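Logging a night-sky sighting

Write down the start time first, to the second, in UTC. Add your position and the direction you faced in degrees. Estimate height above the horizon with a fist at arm's length.
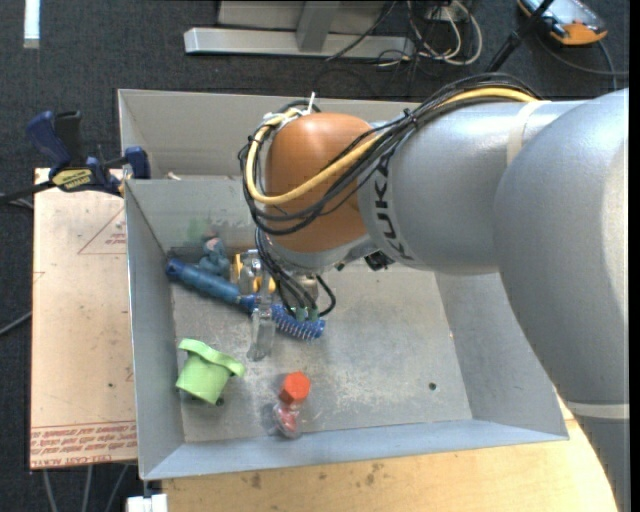

Should aircraft be ruled out before filing?
Filing comes first. Check flight and satellite records afterwards and add the result as a note.

Send the form to the Tremelow archive within 3 days. Reports with 2 or more witnesses need separate statements, written without conferring.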